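Stetstead workshop, pantry bench - September, entry 7

Present: E. Kemeys, B. Prosser. Entry by S. Griffiths.

The dry goods were taken up again at 2 p.m. The layout agreed with R. Wogan remains in force: spaghetti lies flat on the yellow shelf unit, packages side by side, with the printed name readable along the side. Chips are to stand upright in the black mesh basket on the back rail and are not to be laid under pasta. The white wire basket on the left wall has no assigned contents at present.

Mr. Prosser notes that spaghetti placed on the left of the upper tier tends to creep toward the front edge. He proposes a low lip on the shelf - to be discussed with E. Rowlands before any drilling is done. Packages on the white tabletop are to be sorted by shape, then shelved. The stock sheet is filed under Witero 2,702.

Outstanding: shelf lip, label for the wire basket, revised stock sheet. 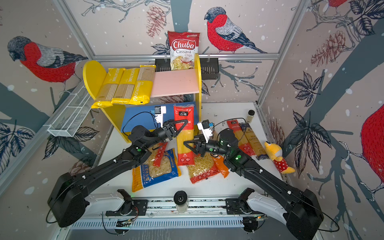 Should opened packages go back on the shelf with the sealed ones?
Opened packages are kept in a lidded box under the bench and used first.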